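Skindon Toy Library: progress report to the Kyei Fund, May
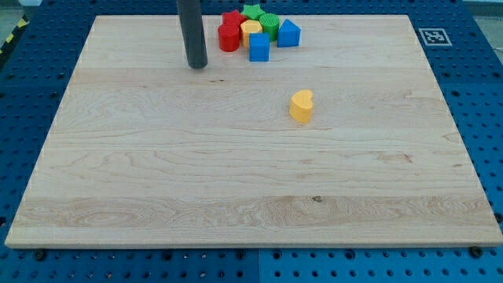 Coloured shape-sorter blocks on a maple board.

Prepared by Ourania Deligiannis, coordinator

Borrowing
Members took out 1,387 items this period, up from 1,192 in the one before. Most of the growth came from the Stokby branch, where we now open on Friday until 6 pm. Puzzles and ride-on toys are still the most borrowed. Baby toys have slowed a little and we have moved two shelves of them back to Skindon.

Spending
The grant of $4,000 was paid in full. It has gone on new shelving at Stokby, replacement parts and the first year of the Sesach catalogue licence. The labelling machine came in under quote and we would like to put the balance towards storage tubs, if the Fund agrees.

Catalogue
All of the Stokby stock is now on Sesach. Skindon is behind. The old card records had no piece counts for many of the sets, so each one has to be opened and checked before it is entered. We expect to finish by the end of next term.

Issues
Late returns are higher than we would like. Reminder texts start next month. The ramp at Skindon is still waiting on council approval and we have had no new date.

Next period
Run 10 play sessions across both branches, finish the Skindon catalogue and review the membership fee for families with a concession card.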